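Workshop notebook, jewelry sorting table
Paltberg room, 18 December 2019

Started after the lunch break. The work today is the mixed lot from Hattar, the one that came in four flour bags tied together. The list with the lot says "up to 200 pieces, necklaces and other". I did not check the number and I don't plan to before all of it is untangled, because every knot looks like one piece until you open it.

Put the strawberry cloth on the round table again. I know it is a kitchen cloth and I know there was a discussion in May about buying gray felt for all tables. I still prefer it. On the white parts a small bead is easy to see, and the cloth holds it a little so it does not run to the floor. The weak point is the red. A red bead on a red strawberry is gone for the eye, and then I must go over the place with the flat hand. For red lots it would be better to turn the cloth over, the back side is much paler. Please somebody write this on the card by the door, I forget it every time.

Order of work I used:

1. Chains first. They are the ones that hold everything else together. I pull nothing. I lay the knot flat, put a drop of baby oil on it, and open it with two blunt needles. When the chain is free it goes on the hook board, by color of metal only. Silver color does not mean silver, the testing is done later by Grirnham and we should not write a metal name on our labels. Last time I wrote one and it had to be corrected on 35 labels.

2. Beaded strands second. Here I go slower. Old thread can look good and then open in the hand, so each strand is lifted a little and allowed to hang for a moment before it is moved anywhere. When it hangs you see where the thread is thin and you see also how the pieces want to fall. The red one is a good example of why I do this: small shiny red beads, with a part like a fringe where they come together in a cluster. Flat on the cloth I took it for a knot and was ready to start with the needle. Hanging, it is clear that the cluster belongs to the design. There are a few darker beads at the side, orange-brown. I can't say if they are original or from a repair, so in the book I wrote "darker beads, left as found".
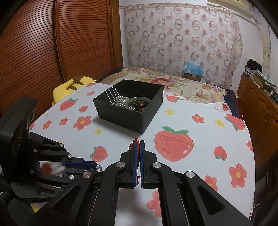 3. Loose parts last. Clasps, single beads, jump rings, broken pendants. They go in the lids of jam jars and not in the compartment tray. The tray has rounded corners inside and the smallest beads climb out of it when it is carried. If a loose bead clearly matches a strand, it goes in a paper fold with the number of this strand. If I am only guessing, it goes in the common lid.

Labels. The Sorkudach labels with the thin string are good for chains but too stiff for beads, the edge of the hole rubs on the thread. For the beaded strands I cut a strip of soft paper and close it as a loop, with no glue near the beads. It looks less nice in the drawer but I think it is safer. If you have to write on the strip, write before you close it (I did one after, and the pencil went through).

Problem to solve: the light. After three the window side is too dark and the lamp makes a hard shine on the glossy beads, so dark red and brown look almost the same. I tried baking paper over the lamp, held with a clip, 2 layers. Better, but it gets warm, so only for short time and never when leaving the room. A proper cover should be on the next order.

Not finished today: two of the bags are still closed, and one big knot with earring hooks inside is in the blue bowl on the shelf. Please do not shake the bowl to see what is in it. The hooks catch more every time it moves.

For next session bring: blunt needles (one is bent now), soft paper, more hooks for the board, the good tweezers if Hattar has sent them back.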